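Quilt on top or sheet on top? Settle this for me please
Board: Bedding, Linens and Laundry

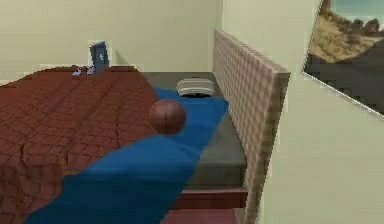
The color combo I'm leaning toward: reddish-brown quilt, bright blue sheet

mapleandthread
Hi everyone! Long-time reader, and I've finally worked up the nerve to start a thread. We're redoing the guest room before my sister-in-law visits in April and I've gone back and forth so many times that my husband now leaves the room when I say the word "coverlet." I love a deep rusty brown with blue (my grandmother had a kitchen in those colors and I suppose it stuck), but I can't decide how much blue should show. Do you fold the top sheet back over the quilt, or leave the quilt pulled all the way up and let the sheet be a surprise? Also, does anyone wash a quilt at home? I've got an old Dikomitz top loader and I'm scared of it.

Lovisa Haugen
Oh, I love those colors together, so cheerful! I always fold mine back, a good 12 inches or so. My mother did it that way and every bed in her house looked like it was waiting for you. If the sheet is a strong color it seems a shame to hide it. I would keep the pillowcases plain, though, or it can all get a bit loud.

porchlight_ed
I'll be the grump and disagree. Quilt all the way up, tucked under the pillows, done. A folded-back sheet looks lovely for one morning and then you have to redo it every single day for as long as you own the bed. We ran a small bed and breakfast for 8 years and I must have folded 1,000 sheets before my wife let me stop. The guests never said a word about it either way.

Lovisa Haugen
Ed, I bet they noticed and were just too polite to say! It takes me less time than making the coffee.

porchlight_ed
Then you must drink very good coffee.

tansy_hill
Can I jump in on the washing question? Please be careful with a top loader if it has the tall post in the middle. I put a Pirier quilt through mine and it wrapped itself around the post and popped a whole row of stitching, and I cried a little, I'm not ashamed to say. Now I take the big things to the laundromat on Kahraman Street and use the large front loader. Cold water, half the soap you think you need, and a second rinse. I dry it on low and stop 3 times to shake it out and turn it.

mapleandthread
Yes, mine has the post! Thank you, tansy, you may have saved me. What about the color, though? I'm worried a dark red-brown will bleed all over everything.

tansy_hill
It might, the first time or two. Wash it by itself with a color catcher sheet and look at what comes out. I wouldn't put it anywhere near the blue until the catcher comes out clean.

bramblecat
Some of us use vinegar in the rinse for that – my aunt swore by it.

porchlight_ed
Vinegar won't set a dye in cotton, I'm afraid. People have been telling each other that forever. Cold water and patience.

bramblecat
Well, my aunt's quilts are older than I am and still red, so I'll keep my vinegar, thank you kindly.

mapleandthread
Please don't fight over my guest room, you two! I've ordered the Brirnetti sheets in the brightest blue they had, and I'm going to try Lovisa's fold while company is here and Ed's way once they've gone home. Now, does anyone have feelings about bed skirts?

porchlight_ed
Plenty. Start a new thread.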